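Evthorpe project - progress report, June

We finished the second set of simulated runs this month. Hakim Siregar generated 1579 episodes in the red-walled apartment, and 603 passed our filter for training.

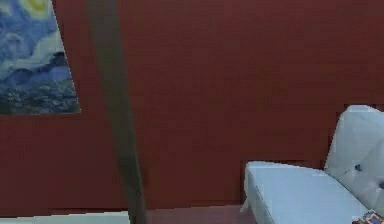
The filter drops episodes with long idle stretches. Adom Arthur checked 106 of the rejected ones by hand and agreed with most of the calls. 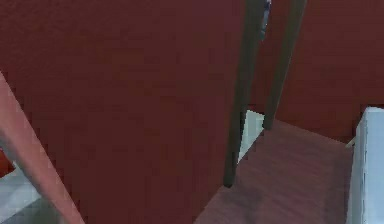
Figure 2. Simulated view with part of the arm at upper left.

Plain walls are still a problem - the pose estimate drifts when there is little texture to match.
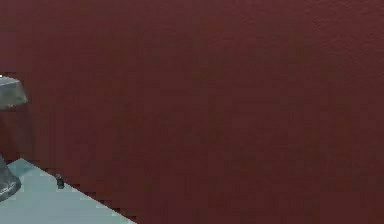

Figure 3. Dark wall and the corner of a pale surface.

Next we test a depth term in the loss.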